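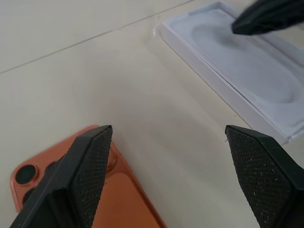

**Figure 3.** Wrist view from one arm during a remote-control demonstration of the phone packing task. The phone lies face down at lower left, the white tray is at upper right, and a finger of the second arm is over the tray recess.

### 4.2 Collecting demonstrations

All demonstrations for the packing task were given by remote control. The operator sits beside the table and moves two small leader arms by hand, and the two working arms copy the motion joint by joint. A trigger on each leader arm opens and closes the matching gripper. We also tried guiding the working arms directly by hand, as we had done for the single-arm tasks in Section 4.1, but one person could not hold both arms steady and work both grippers at the same time. Hand guiding also put the operator's sleeves and fingers into the wrist views.

The task has 2 stages. In the first, one arm picks up the phone while the other keeps the tray from sliding. In the second, the phone is lowered into the tray and released. Operators were told to finish the first stage before moving the holding arm, even when a faster order was open to them. Early sessions without this rule gave us a mix of habits that the policy copied poorly. It would often start a grasp with one style and switch to another halfway through.

We collected 410 demonstrations in this way at the Estgate lab. Before each one, the phone and tray were placed by hand in new positions. The only limits were that both objects had to be within reach and that the phone had to lie with its back facing up. Glossy phones were kept in the set on purpose. Highlights on the back shift as the wrist moves, and a policy trained only on matte cases tended to treat a bright patch as an edge.

Picking a thin, flat object from a hard table was the slowest part to teach. The fingers must come down on either side of the phone at nearly the right angle, and a small error leaves one fingertip resting on the back. Operators corrected this by lifting slightly, turning the wrist and trying again. We kept these corrections in the data. Demonstrations were removed only if the phone was dropped, the tray left the table, or the operator asked for a restart.

The wrist views (Figure 3) carry most of the useful detail at this point in the task, while the overhead view is better for judging where the tray is. The knurled finger pads pick up lint and dust over a session. We wiped them at the start of each day but not between demonstrations, so the recorded views include pads in different states.

Tracey Dunmore trained all operators using the same short script. Each new operator practiced on a plain block until they could place it without help, then moved on to the phone. Practice runs were not used for training. After every recorded run, the operator marked it as good or bad on a foot pedal, and a second person later checked the runs marked bad – a few were restored when the fault was only a pause.

The same procedure was repeated at Ollenholm in March with a second pair of arms. Those runs are held out from training and are used only for the transfer test in Section 5.3.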